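Keeping a Guest Living Room in Order: Observations from the Metuvska House

Student project report, Household and Accommodation Services, second year

1. Why we chose this topic

Our course asks every group to study one room that is used by many people and to propose a simple cleaning plan for it. Our group chose the living room of the Metuvska house, a guest house in the Brirora district. The room is popular in the evening, and the house had received complaints that it looks untidy in the morning, although it is cleaned every day. We wanted to understand how this is possible.

2. The room

The furniture is of a formal type. Three sofas with damask floral fabric and dark wooden trim stand in a U-shape around a dark coffee table. A large beige rug with big flowers covers most of the floor. The house bought the rug from a shop called Wemier and it is the most expensive item in the room, so the manager asked us to give it special attention.

The wastebasket is small and black, with a plastic bag folded over its rim, and it stands on the rug. At first we thought this was a good position, as guests can reach it from more than one seat. After the first week we were less sure.
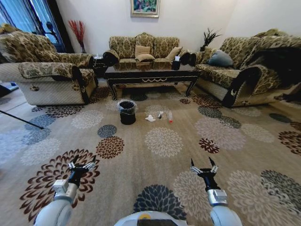
Guests try to throw small things into the basket while they are sitting, and when they miss, they do not always stand up. A tissue or a plastic bottle then stays on the rug until the next cleaning. The pattern makes the problem bigger. A white tissue is easy to notice on a dark brown flower, but on a cream flower it can be missed by a person who is in a hurry. Clear bottles are also difficult, especially the small ones.

3. What we did

During September we recorded every item that was picked up from the floor of the room. In total we recorded 238 items, and 149 of them were lying near the wastebasket. The others were mostly beside the sofas or under the table. We also measured the time of the morning tidying, which was 20 minutes on average.

4. Proposed plan

Pick up the litter by hand before any vacuuming. Bottles go in the recycling box in the hall, and tissues go in the basket. Look at the rug from two sides, as some objects are visible only from one direction. Change the bag every morning, even if it is half full. The sofas and cushions are brushed after this, and the vacuum comes last.

We also suggest a wider basket. The Bustos store sells one with a heavy base, and it would fit between the table and the sofa.

5. Limits of the work

We studied only one room and only one month, and the number of guests was not the same each week. We also could not test the wider basket before the end of the project. The manager has agreed to try it in the next term, and the second group will continue the records with our table.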